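3.2 Surface finish and perceived glare

Complaints about glare from shared tables were recorded at both sites, Balodham and Lumanlan, over a period of six weeks ending in October. Respondents sat at the same place each time and rated discomfort on a printed scale. Of the 40 people who took part, most gave higher ratings to dark, polished tops than to pale ones, although the difference narrowed when the blinds were drawn. Illuminance at table height was held near 600 lux.
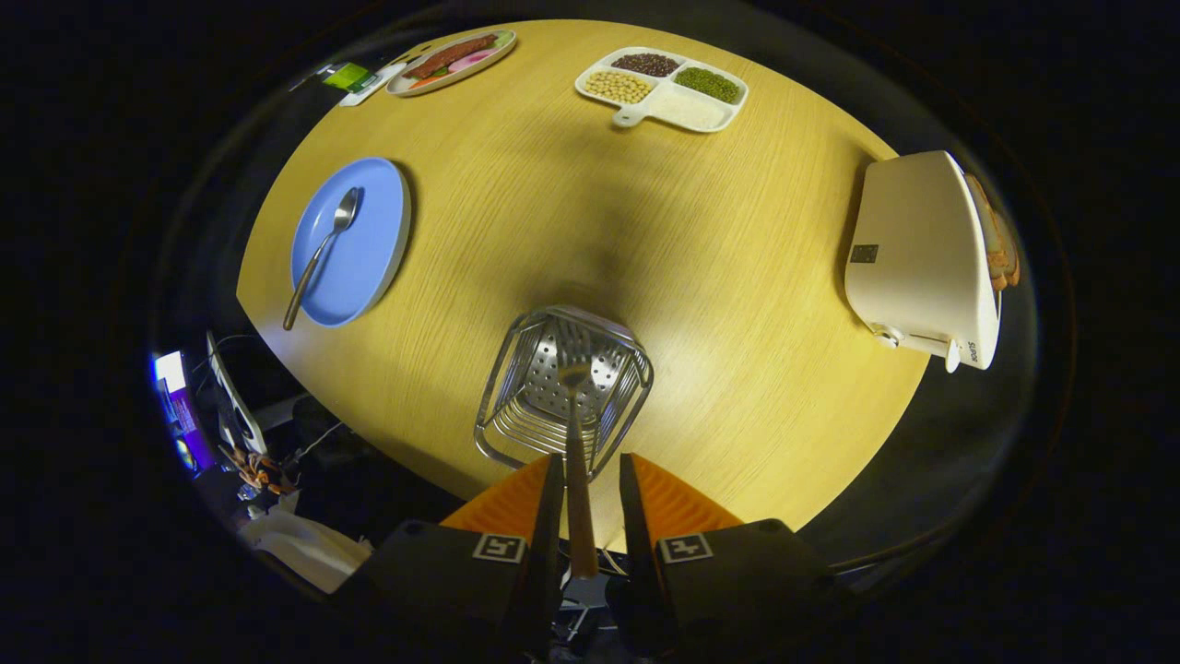
Figure 2. Round table top in light wood, seen from above, with uneven shading across the surface.

Shadow was treated separately from glare. A soft shadow lowers luminance over part of the surface without a clear edge, and readers tend to shift their papers towards the brighter side — an effect Pennington and Matubbar noted in their earlier survey of reading rooms. We did not correct the ratings for this movement. Grain direction was recorded for each table but left out of the model, as the two sites used different suppliers and the effect could not be separated from that of the varnish.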